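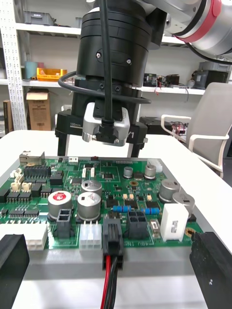

Power supply board in a metal tray – do I unplug the red and black bundle before lifting it out?

Asked by Gráinne Nic Aodha, 13 September 2018

Hi all! I've got a green power board sitting in a gray metal tray on my white bench, and I want to get it out so I can look at the solder side. It's from a Hunex bench supply that started cutting out after an hour or so. There's a black plug in the middle of the front edge with a bunch of red and black wires going into it, and white connectors off to the left of it. The plug will not budge. I've wiggled it, I've sworn at it, and I'm scared of ripping the header off the board. Also, one of the big capacitors has a red top and the others near it are silver. Did somebody swap one out before me?

2 answers

Milovan Stojanovska
Score 11

Leave the plug alone until you've found the latch. On most of these there's a little tab on one side, and you press that in with a fingernail (or a flat plastic tool) while you pull on the housing. Don't pull on the wires! I did that on a Mavano board years ago and spent a whole evening crimping new pins.

Before any of that, unplug it from the wall and let it sit. I give mine 60 minutes and then put the meter across the big capacitors anyway. I once read 146 volts on one I was sure was dead, so please check. 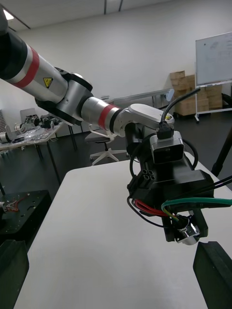

Then take a picture of every connector with your phone, and put a bit of tape on each plug with a number. The white ones can look alike once they're off. After that it's usually screws at the corners, and the board lifts straight up – if it feels stuck, look for one more screw holding a part to the tray for cooling.

The red top doesn't tell you much. Different makers use different colors, so read the value and voltage off the side.

lurau_fan
Score 2

I'd just buy a new board, Todorova has them, part 2299 I think?? Check the number on yours first. Mine had the same cutting out problem and it was the fan.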